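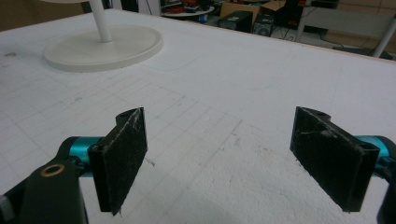
Grenano has extended its Bamano range of workshop furniture with a large-format work table intended for model making, pattern cutting and light assembly. The table is supplied in one height and one colour, and replaces two smaller models withdrawn in June. The white top carries a faint grid of thin grey lines forming small squares, which lets the user line up parts and cut lengths without laying down a separate mat. A top that has been in use will show smudges and pencil marks, and the company has revised its care instructions to deal with both.

The grid is meant as a working guide. It is suitable for squaring up card, fabric and thin sheet, and for setting out repeated parts at equal spacing. Grenano advises that finished dimensions should still be taken with a steel rule, particularly on long cuts where a small error at one end is carried across the full length of the work.

The table was tried for 20 weeks at the Salameh teaching workshops, where it was used by day classes and by evening groups. Over 1,000 hours of bench use were logged. Staff were asked to note wear to the surface, movement of the legs under side load and any loss of contrast in the grid lines. The first production batch includes two changes made as a result: a deeper cross rail at the rear, and a levelling foot that can be adjusted by hand.

"Users asked for a surface they could draw on and then go on using the same day," said Afaf Sabbagh, product manager for workshop furniture at Grenano. "Pencil comes off with a soft rubber. Solvent cleaners should be kept away from the top, as they will lift the printed lines before they lift the dirt."

For general cleaning, the company recommends a damp cloth and a mild soap, followed by a dry cloth. Ink should be dealt with on the day it is spilt. Hot tools must be placed on a separate rest. Light items such as lamp bases and upright stands may be left on the table – heavier equipment, including vices and bench drills, should be fixed to the frame with the bracket set and not to the top itself.

The evenly distributed load limit is 60 kg. Tops can be ordered separately and exchanged by one person using a hex key, without removing the legs.

The Bamano work table is available to order from July 5, 2018 at 425 pounds, excluding delivery. Schools and colleges ordering through Grorberg, the distributor for the education sector, should quote the range name and state whether the bracket set is required. Sample pieces of the top can be requested from the Grenano sales office.

Press contact: Afaf Sabbagh, Grenano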